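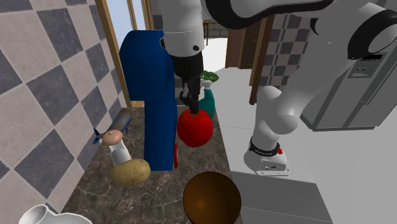 *Simulação da célula: braço sobre a bancada, com a garra na maçã.*

## Vão pôr um braço robótico na cozinha de preparação. O que muda para quem lá trabalha?

**Vega Alcaraz**

Trabalho na cozinha central da Hindano, na parte de receção e preparação. Servimos cantinas e neste momento saem 3796 refeições por semana. A chefia avisou que em janeiro entra um braço da Clenon para separar fruta e legumes na bancada, e mandaram-nos a simulação que puseram a correr antes de comprar seja o que for. Na bancada virtual há de tudo, maçã, batata, peixe, um frasco de spray, e pelos vistos o trabalho dele é pegar no artigo que lhe pedem e deixar o resto onde está.

Somos dez no turno da manhã. Disseram que ninguém sai, mas que os postos vão ser "redistribuídos", e não explicaram mais. Queria saber de quem já passou por isto:

- O que é que ficaram a fazer as pessoas que antes separavam à mão?
- O ritmo passa a ser o da máquina?
- Houve formação paga, dentro do horário?
- A simulação serve para alguma coisa ou é só para mostrar à direção?

Não sou contra. Tenho os pulsos estragados de tanto separar caixas e agradecia a ajuda. Só não quero descobrir as regras no primeiro dia.

---

**Kaede Ishida**

Passámos por isso na Chraibi, que é um armazém de frescos, por isso dá para comparar em parte.

Quem separava à mão dividiu-se em dois grupos. Uns ficaram a abastecer a célula e a tirar as caixas cheias. Outros passaram para o controlo de qualidade, porque o braço pegava numa maçã pisada com o mesmo cuidado com que pegava numa boa. O segundo posto é melhor para o corpo, mas mais cansativo para a cabeça. Ao fim de umas semanas pedimos rotação a cada duas horas e aceitaram. Peçam isso já, por escrito.

Quanto ao ritmo, sim, muda. Quando a célula está a andar há sempre uma caixa à espera de alguém. O que nos salvou foi ter ficado definido que qualquer operador pode parar a máquina sem pedir autorização e que as paragens não contam para a avaliação individual. No início não estava definido e havia pessoal com medo de carregar no botão.

Formação: tivemos dois dias, dentro do horário. O primeiro foi segurança e o segundo foi limpar a garra e recuperar de erros. O segundo foi curto. Limpar os dedos da garra entre peixe e fruta tem de estar no procedimento de higiene e alguém tem de ter tempo atribuído para isso, senão acaba por ser feito à pressa no fim do turno.

A simulação serve, mas para uma coisa limitada. Mostra se o braço chega aos sítios e se há objetos que tapam outros. Não mostra uma bancada molhada, nem sacos rasgados, nem a caixa que veio do fornecedor com folhas por cima. Perguntem se alguém do turno pode ver os ensaios e dizer o que falta lá pôr. Connosco foi uma colega, a Tomomi Miyazaki, e metade das alterações à disposição da bancada saíram dela.

---

**Tatsuya Higuchi**

Na Plindus meteram um e está parado desde o verão à espera de uma peça. Não me preocupava muito.

---

**Yoshinori Minami**

Concordo com quase tudo o que a Kaede escreveu. Acrescento a questão da categoria profissional. Se passas a operar a célula, isso deve constar da descrição do posto. No meu caso fiquei um ano a operar equipamento com a categoria antiga e depois foi uma trabalheira para corrigir. O acerto foi de 300 euros, o que não paga as reuniões.

Outra coisa: pergunta quem fica responsável quando o braço larga um artigo no sítio errado e ninguém dá por isso. Se a resposta for "o operador", convém que o operador tenha tempo para olhar.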